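Support ticket 3059
Product: Jendden hand-held gripper kit (pair), evaluation unit
Customer: Gebru
Supplier: Dindus Support
Status: Closed, with one follow-up
Opened: 6th May

Summary from customer

We have the Jendden kit on a 74-day trial and we're deciding whether to buy. Two hand-held grippers, left and right, each with its own camera, plus the recording software. The right-hand unit works as it should. The left-hand unit drops its position during a recording. The software shows the yellow tracking bar, then the red one, and the take is marked as unusable. The right-hand unit keeps going through the same take without a problem.

It doesn't happen in every recording. It seems worse when the two units are close together and low over the table. We've done the following before writing in:

Restarted both units and the laptop.
Swapped the cables left for right. The fault stayed with the left unit.
Charged both units to full.
Reinstalled the recording software.
Ran the finger calibration again. It passed on both.

We'd like to know if this is a hardware fault. If it is, we want a replacement unit and the lost days put back on the trial.

Reply 1, Dindus Support

Thanks for the detail, and for trying the cable swap before you wrote. That rules out a fair bit.

Finger calibration only checks the opening and closing of the jaws. It has nothing to do with position tracking, so a pass there doesn't tell us much. Please send the following:

1. The log folder from one failed take and one good take.
2. The firmware version of each unit, from the Device page.
3. A short note on the work surface and the lighting.
4. The exposure setting for each camera.

Please don't factory reset the left unit yet. A reset clears the log memory.

Customer reply

Logs uploaded. Both units are on the same firmware. Exposure is set to Auto on both. The table is a plain white one and the background behind it is black. Lighting is overhead and we haven't changed it during the trial.

We are practising simple pick and place tasks at the moment, with one operator holding both units. The left unit is usually the one nearest the table at the start of a take.

Reply 2, Dindus Support

We've read both logs. In the good take the left unit holds plenty of tracking points from start to finish. In the failed take it falls to 6 points a few seconds in, and tracking is lost straight after. The motion sensor data is clean in both takes, with no gaps and no spikes. A failing sensor board would normally show up there.

That points to what the left camera is looking at. The tracking software needs edges, corners and texture that stay put. A plain white tabletop gives it very little to hold on to, and when the unit is low the table takes up most of the view. Auto exposure can make this worse, as it darkens a bright surface and whatever faint detail there was may be lost.

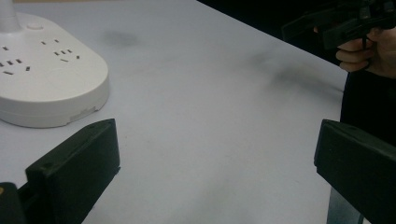 Before we call it a hardware fault or clear it, we'd like you to run three tests. Please change only one thing at a time and make at least two takes for each.

Test A. Swap the units between hands and record the same task. If the fault follows the hand and leaves the unit behind, the unit is probably fine.

Test B. Put the units back in their usual hands. Set exposure to Manual on both, at 3000 microseconds, and turn the gain down until the white areas stop flashing in the preview.

Test C. Return exposure to Auto. Lay a printed cloth or patterned mat over the work area and tape down the corners so it can't shift. Avoid a regular grid or check, as repeated squares can confuse the tracking.

Start each take with both units held up above the table for a couple of seconds, then lower them slowly.

Customer reply

Results below.

Test A: the fault moved. The unit we'd been using on the left was fine in the right hand. The other unit lost tracking in the left hand on both takes.

Test B: better. One take was good all the way through, the other went yellow near the end but recovered.

Test C: no loss on either take. The bar stayed green.

We then ran Manual exposure and the mat together and got a full set of good takes. So we accept that the unit isn't faulty. We do think the quick start guide should say something about plain tables. It says "any indoor work surface" on the first page, and that is what we went by. We lost a good part of a week to this.

Our other question is whether we can train on takes recorded over the mat if the finished robot cell will have a bare white bench.

Reply 3, Dindus Support

Agreed on the guide. The wording dates from the March edition and it's too broad. We've raised a change with the documentation team and linked it to this ticket.

On the mat – you can use those takes, but we wouldn't rely on them alone. The better option for your bench is to leave the middle bare and put fixed texture around the outside, where the camera will still pick it up at low height. Printed marker sheets come with the Kurkow accessory pack, or you can use any irregular matte print. Avoid gloss, which reflects the overhead lights.

The failed takes can't be repaired by reprocessing, so please delete them from the training set.

We've added the lost days to your trial. The new end date shows on your account page.

Resolution

No hardware fault found. Tracking loss caused by low surface texture, made worse by auto exposure. Fixed exposure and added surface texture cleared it. No replacement sent.

Follow-up

Customer to report back on the bare centre layout. Quick start guide change still open.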